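Frequently Asked Questions: Storage Bin Loan and Return
Brundar Household Storage Service

Who may borrow a storage bin?
Any resident of the Brundar housing district with a current service card may borrow bins. Tenants who are moving within the district may apply before their new lease begins. Applications are handled at the Bozkurt Street counter.

How many bins may one household have at a time?
The limit is 12 per household. Requests for more are reviewed by Hatice Kırmızıgül and are normally granted only for moves or building repairs.

Are the bins new?
No. Bins remain in circulation for as long as they are sound. Scratches, scuffs and discolored patches are to be expected and do not affect use. A bin is withdrawn if it has a crack, a hole, a sharp edge or a wall that no longer holds its shape.

What may be stored in a bin?
Bedding, clothing, books, kitchenware, toys and tools are all accepted. Please wrap glass and ceramics individually. Food, plants, batteries, paint and fuel are not accepted under any circumstances.

How heavy may a packed bin be?
The limit is 20 kilograms. Staff will ask you to repack a bin that exceeds it. Books should be spread over several bins, with lighter items placed on top.

Do the bins come with lids?
The large open bins do not. A fitted cloth cover may be requested at the counter when you collect. Contents must not rise above the rim.

How should I clean a bin before returning it?
Remove all contents, including tape and loose paper, and check the corners. Wipe the floor and walls with warm water and a little dish soap, then dry with a cloth. Do not use steel wool or scouring powder. Labels should be peeled off by hand. If glue remains, leave it for our staff.

What counts as normal wear?
Surface marks from ordinary packing and unpacking are normal wear, and no charge is made for them. Pale scuffs on the floor and thin scratches on the walls, such as those on this gray bin, fall into this category.

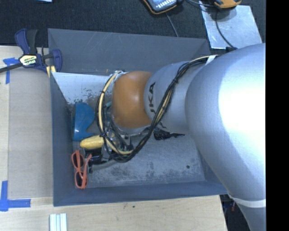

What happens if a bin is damaged or lost?
Report it to the counter as soon as possible and give the number on your loan slip. The replacement charge is 299 kroner per bin. Households that disagree with a charge may write to Solveig Sæther, Resident Services, within one month of the notice.

May I return bins on behalf of a neighbor?
Yes, provided you bring the neighbor's loan slip. The receipt will be issued in the neighbor's name.

Is the counter open in December?
The counter closes at noon throughout December. Returns due in that month may be made in January without a late fee.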